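**Werngate Residents' Forum > Parks and Grounds > Proposed changes to the community orchard harvest policy**

**peltia_secretary** wrote:

Members are asked to review the draft harvest policy for the Werngate community orchard before it goes to the full association meeting later in November. The text was prepared by Grigoris Spanos and reflects comments received at the September session. The principal changes are as follows.

1. Households may pick up to 41 pounds of fruit per season. The present rules set no limit.
2. Picking will be permitted from 8 a.m. until dusk. Ladders may be used only on the designated harvest days.
3. Fruit remaining on the trees after the last harvest day will be offered to the Plellorlow food pantry.

Comments may be posted in this thread. Comments sent by private message will not be entered in the record.

---

**hrytsenko_lane_848** wrote:

I wish to register an objection to item 1. The orchard yielded 2,575 pounds last season, according to the annual report, and 611 pounds of that was recorded as windfall and sent to compost. A limit on households is difficult to justify when nearly a quarter of the crop is discarded. I would ask that the limit be removed from the draft or applied only to the two trees nearest the gate, which are stripped early every year.

---

**O. Tkachuk** wrote:

I must respectfully disagree with the previous poster. The windfall figure is correct, but it does not show that fruit was plentiful for everyone. Most of it fell from the old row along the north fence, where the fruit is small and badly affected by scab. The better eating varieties were gone before the second harvest day. Several residents of the senior apartments informed me that they came on the published date and found nothing within reach.

A limit would not cure this entirely. It would, however, give the orchard stewards something to point to when a resident arrives with a truck.

Oksana Tkachuk
Orchard steward, north section

---

**hrytsenko_lane_848** wrote:

The matter of the truck concerned one household on one occasion, and the association wrote to that household at the time. I do not believe a general rule should be drafted in response to it. If the difficulty is that certain residents cannot attend early, the proper remedy is a reserved picking day for them.

---

**gravelpath** wrote:

I support a reserved day and would also support the limit if it were raised. Forty-one pounds is a reasonable quantity for a household that eats fresh fruit. It is not enough for those of us who press cider or put up applesauce for the winter.

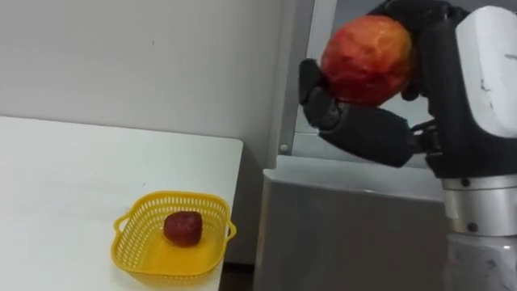
Does the limit include fruit gathered from the ground?

As drafted, it applies only to fruit picked from the tree, and windfall may be taken in any amount.

I would suggest that this be stated in the first item. A reader of the present draft would have no means of knowing it, and I learned it only by telephoning Mr. Spanos.

---

**G. Spanos** wrote:

The omission is mine and will be corrected. The revised item 1 will read: "Households may pick up to 41 pounds of fruit from the trees per season. Fruit on the ground may be gathered without limit during open hours."

With regard to the reserved day, I have no objection in principle. The stewards would need to agree to staff it. I am less persuaded by a higher limit for cider and preserves. Households that want larger quantities may apply for the north row, which is seldom picked and is quite suitable for pressing.

---

**hrytsenko_lane_848** wrote:

The north row is suitable for pressing if one is prepared to cut out half of every apple. My objection to item 1 stands, and I request that it be recorded. I have no objection to items 2 and 3.

---

**O. Tkachuk** wrote:

The north section stewards are willing to staff one reserved morning per season. We would ask that it fall before the first general harvest day. We would also ask for a second orchard ladder, as the present one has a cracked foot and should not be used by anyone.

---

**peltia_secretary** wrote:

The objection to item 1 is recorded. The reserved morning will be added to the draft as item 4, and the ladder has been referred to the equipment budget. The thread will remain open until the agenda is posted.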